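Chapter 11
What the Label Leaves Out

Food labels are written by people who want to sell you food. Keep that in mind when you read words like "natural" or "light" – they sound like facts and often promise very little.

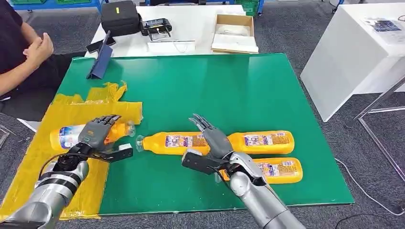 Figure 11.2 Plastic bottles with printed paper labels.

Emília Malý takes a harder line in her study of the Bavlow stores. She doubts most shoppers read past the front at all. Her survey was small, so doubt that too.

Related chapters
Chapter 2: Who Pays for the Ad?
Review questions, page 204

Janach School Books | Contact | Back to top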